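Print this message | E-mail this message to a friend

Subject: Re: Momeder two-arm kit - worth it?
From: Sheyla Henao

Cyril Ackroyd wrote on Monday:
> Has anyone on here got the Momeder kit up and running? Derek
> says the grippers are weak and the cables get in the way. I'd
> be buying it through Trindurix, who want 200 extra for setup.
> Is that money well spent?

Hi Cyril,

We've had ours since April, so I can give you some of the good and the bad. Skip the setup fee! Hiếu and I did it in an afternoon with the printed guide, and the only part that made us swear was leveling the base. The software took nearly 60 minutes to install, most of that spent staring at a progress bar. Do get the longer warranty though.

Support is slow but friendly - ticket 3038 took 7 days, and then they sent the new part for free.

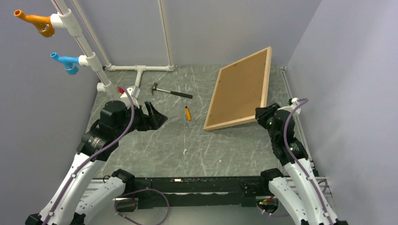
As for Derek's complaint about the grippers, I don't see it with the kind of stuff we handle. Most of our jobs are bulky and awkward, and I care more about a decent hold on an edge than raw squeezing power. The right arm has that framed board by its lower corner, with the left one still free for the hammer or the screwdriver. The purple cables are clipped along the forearms, but they do loop out a fair bit at the wrists, so he has a point there. Leave more room than you think you need.

Happy to talk by phone if you want prices.

Sheyla

Contact the list owner | Copyright Mapplebeck Lists | Back to top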